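Section 4. Wrist Camera Check and Folding Task

Complete Section 3 before starting. Club members use the Karkar profile unless the team lead has assigned another.

1. Power on both arms and wait for the ready tone.
2. Load the Pluvell folding script.
3. Open the wrist view for the arm under test.

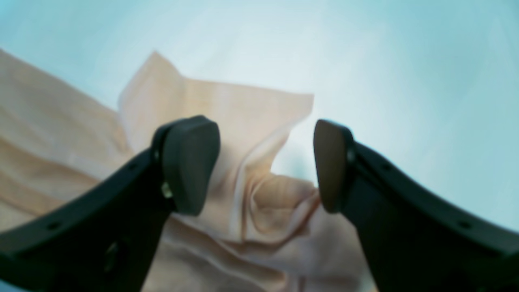 Gripper opening is set in the script header. The default is 534 and should be kept for all practice runs. Before closing, both fingertips must show in the wrist view with a raised part of the cloth between them – a wide gap is normal at this stage. Soft focus on the weave does not affect the grasp.

CAUTION: Keep hands off the table while the arms are enabled.

4. Lay the shirt out for a full run. Small wrinkles are allowed.
5. Move both arms to the hover position over the table.
6. Check that the cable loops have slack at every joint.
7. Start the run and save the log under the Drukside folder. 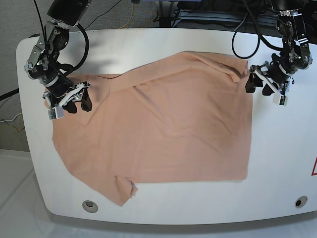 How many runs should a team log before the Van Dusen meet?

Each team needs 49 complete runs. A run stopped by hand is kept in the log but is left out of the total.

NOTE: Logs saved before 2018-01-29 use the old header and must be converted with the tool in Section 11.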